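Plellusora: a board-testing cell built by a student club
Speaker notes, Signe Riis
Slot: 30 minutes including questions

Before starting
Clicker is in the side pocket of the laptop bag. Check that the projector isn't washing out the dark slides, because the arm is black and disappears on a weak bulb. Ask for the front lights off.

Opening
Say who we are. Evening robotics club, mixed group, second-year students and a few from the electronics course. Parisa Sharifi is our adviser. Maj-Britt Aasen did most of the simulation work and is in the room, so hard questions about the renderer go to her.

What we set out to do: have a robot arm load a circuit board into a test fixture, wait for the test, take the board out and put it in one of two trays. Green tray for pass, red tray for fail. We had no arm when we started in February, so everything you'll see tonight is simulated.

The job
Keep this short. The board goes into the fixture, the clamp closes, the test runs, the result comes back as one bit. The arm has to do the picking and the sorting. Most people expect the grasp to be the hard part. For us it was the layout.
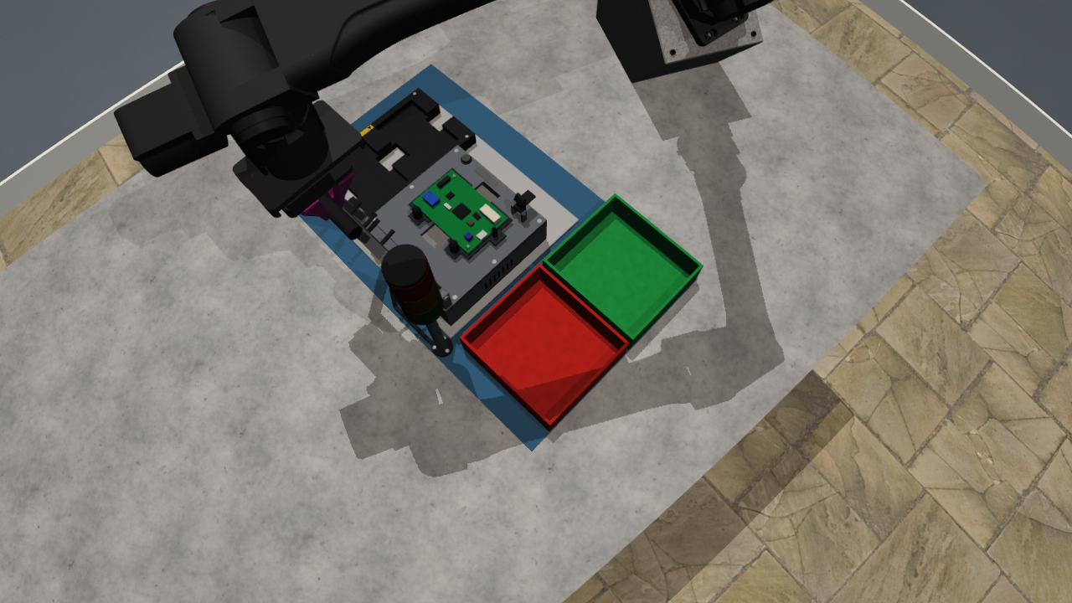

Slide 4. The cell from above: fixture with board, sorting trays, signal tower.

Point to the board first, then the trays. The three black supports around the board matter more than they look. If the board comes in a little rotated, it can catch on one and sit tilted. Zulmira Sequeira spent most of a month on the approach path for that reason. Her fix was to come in slightly high, line up, then go straight down.

Mention that everything stands at an angle to the viewpoint. We set the camera once and kept it so that runs could be compared. Don't get drawn into camera calibration here, it has its own talk.

How we ran it
We did 3,000 simulated runs over the term, mostly overnight on the two lab machines. Each run starts with the board at a slightly different offset. The log stores the offset, the path, the result and the tray chosen.

First version of the log did not store the tray. We had to throw those runs away. Tell this one plainly, other clubs will make the same mistake.

Things we varied between runs:
- board offset and rotation
- gripper opening width
- approach height
- time limit on the test

Things we left alone: lighting, tray positions, fixture model. Ulla Fagerlund wanted to vary the lighting too and she was probably right. It's on the list for next term.

Reading a stopped run

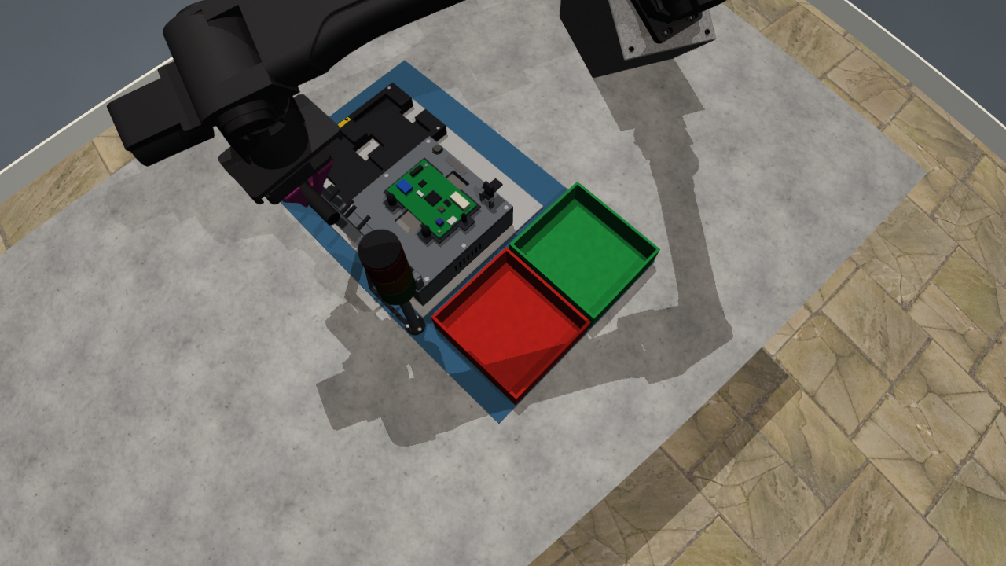
Slide 7. Arm at the left of the fixture, both trays empty, tower unlit.

Leave this up while talking about the tower. Green, amber and red are all modeled, and the state is written to the log with a time stamp. Early on, our code checked the lamps only at the end of a run, so we lost whatever came between. Now it writes a line on every change.

Also point at the shadow. The big dark bend across the surface is the arm, and it goes under both trays. Part of the red tray is darker than the rest. A color threshold that works on the bright part needs checking on the dark part. Parisa made us write that check before she let us start the long runs. It took an afternoon.

Second viewpoint
The overhead view hides the gripper behind the tool body. You get a bit of magenta and not much else. We added a room view so we could see how the gripper hangs over the fixture, and also whether the red lamp can be read from across the table. 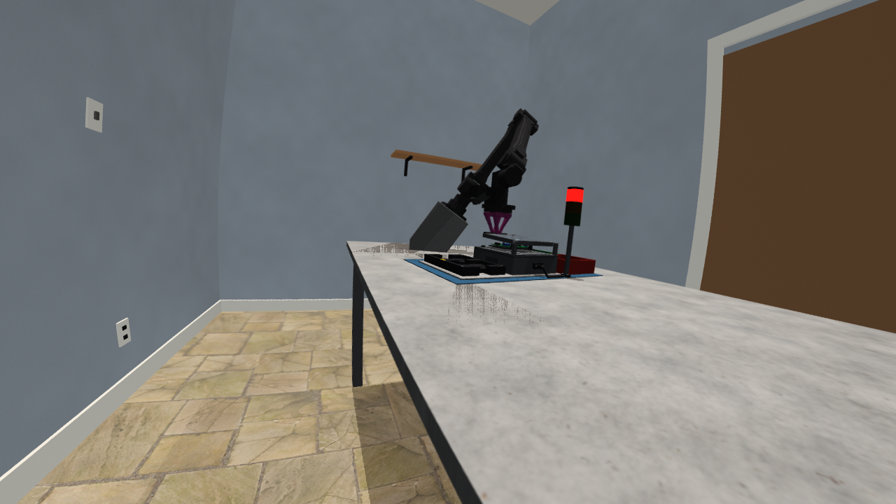

What went wrong
Go through these in order. Stop after the third if time is short.

1. Units. One part file was in inches. The clamp loaded at the wrong size and we blamed the path planner for a week.
2. The cable. We gave it no collision shape, so the arm could pass through it and the log said everything was fine.
3. Shared settings file. Two people edited it on the same evening. We now keep one copy per run, saved next to the log.
4. Test timeout. Set to 20 seconds, which was too short for the slow boards, and they all went down as fails.

Next term
A real arm, if the loan comes through. Vary the lighting. Let the new members own the tray logic, it's a good size for a first task. Maj-Britt will move the part files to one place and write down the units for each.

Questions
Likely ones: why not use a conveyor (no room for one), how much it cost (lab time only, so far), can other clubs have the model (yes, ask Maj-Britt after the session). Finish 2 minutes early, the next group needs the laptop cable.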